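Fatska Loop 2 Sleep and Activity Ring

Home > Wearables > Rings and bands > Fatska Loop 2

In stock. Ships from our Dulham store or pick up at the counter.

I wore the first Fatska Loop for most of a year, so when the second one landed in the shop I took a size 10 home before we had even put the price stickers on. I've had it on my finger ever since, and what follows is my own take on it, with the boring spec stuff at the bottom for those of you who want to skip ahead.

The short version is that it's a ring that tracks your sleep, your heart rate and your steps, and it does it without a screen. If you want to read messages on it, you're on the wrong page (go look at the Quispe bands, they start cheaper and the display is lovely). The Loop 2 just sits there and collects, and you look at your phone when you feel like it. I like that a lot more than I thought I would!

Fit first, as that's what people email me about. Fatska changed the inside shape this year. The old one had three little bumps that pressed into the underside of your finger, and some of you hated them. The new one is smooth all the way round, which feels nicer but also means it spins more if you go too big. Please order the sizing kit. It's free, we mail it in a plain envelope, and you wear the plastic dummy ring for a full day and night before you pick. My ring finger is a whole size bigger in the evening and I had no idea until I did this. Go with your index finger if you can stand it - the readings are steadier there.

Battery life is the big improvement. The first Loop gave me four days if I was lucky. With the Loop 2 I'm getting just over six with everything switched on, and a bit more if I turn off the overnight oxygen readings. The charger is a little dish with a post in the middle and the cable is finally USB-C. It goes from flat to full in 60 minutes, so I put it on the dish while I shower and make breakfast and that's usually plenty. One warning, the dish is light and it will slide off your nightstand if the cable gets a tug. Mine lives on a blob of putty now.
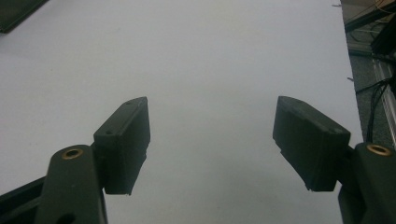

Sleep tracking is what I bought it for and it's the part I'd recommend most happily. It gets my bedtime and wake-up right nearly every night, including the ones where I lie there reading for an hour. The sleep stages I take with a pinch of salt, same as on any wearable, but the trend over a few weeks lines up well with how I feel. There's a morning score too. I switched it off after a week, as I was starting to let it tell me I was tired.

Steps are okay. It missed a lot of mine when I was pushing a grocery cart or a stroller, and it gave me a few hundred extra the afternoon I painted the hallway. If you need step counts to be spot on, a wrist band is still better. For a rough idea of whether you moved today, it's fine. You can change the daily goal from the default to anything you like (I've got mine at 4,000 on work days, no shame) and it will quietly buzz your phone when you get there.

Workouts are the weak spot. You have to start them by hand in the app, there's no GPS in the ring, and I wouldn't lift weights with it on. I scratched mine on a pull-up bar in the first week. The black finish shows marks faster than the silver, so think about that if you're rough on your hands. I've got the black and I wish I'd gone silver.

The app is where Fatska has done the most work. The home page used to be a wall of graphs and now it's three cards and a timeline. It runs on iPhone and Android, there's no monthly fee for anything listed here, and you can export the whole lot as a spreadsheet. The ring itself stores ten days of readings, handy if you leave your phone behind on a trip. Syncing after a long gap is slow though - mine sat there for several minutes once and I thought it had frozen. Just leave the app open.

What about the Ernascombe ring? We carry that one as well, and it's thinner and prettier. But the temperature and oxygen features sit behind a subscription, and the battery needs a top-up every third day. If looks come first, get the Ernascombe. For everything else I'd get this.

In the box: ring, charging dish, USB-C cable, quick start card. No wall plug.

Specs
Sizes: 6 to 13, whole sizes only
Finishes: black, silver
Water resistance: fine for showers and swimming, no diving
Sensors: heart rate, blood oxygen, skin temperature, motion
Battery: up to seven days claimed
Charging cable: USB-C
Memory: ten days
Warranty: two years
Shop code: 542

Returns and size swaps

You get one free size swap as long as the ring isn't scratched. Returns are fine within a month of delivery. Put the sizing kit back in the envelope too if you still have it, we reuse them. For a swap, write your shop order number and the new size on the slip that came with the parcel. October and the run-up to the holidays are our busiest time, so allow a few extra days for swaps then.

The silver in sizes 6 and 7 is on back order. Leave your email on the stock alert and I'll write to you when they come in.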